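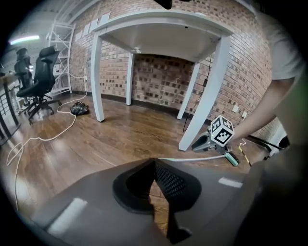
Eluned said that 4000 would never stretch to a second gripper, and that if it did, she would eat the quote from Skurnach, staples and all.

September 18, 2024
By Nyokabi Laizer

"But look at the Likov!" Mwende had the catalog open on her knees and was already circling things. "Same jaw, longer handle, and they throw in 10 spare fingers - 10, Eluned!"

"And shipping?"

"More than 28 days," Mwende admitted, and kept circling.

Emmanuel wanted a proper arm. He had wanted one since June, and he had drawn it on the back of the budget, bolted to a bench they hadn't bought yet, lifting a teacup. It was a wonderful drawing. Even Eluned held it up to the light.

"Grippers now," she said at last, "and the arm goes on next year's sheet. At the top."

Mwende whooped and went to find a pen that worked.

More stories
The Ollmont Warranty
Mwaipopo Buys a Conveyor
Four Bids and a Forklift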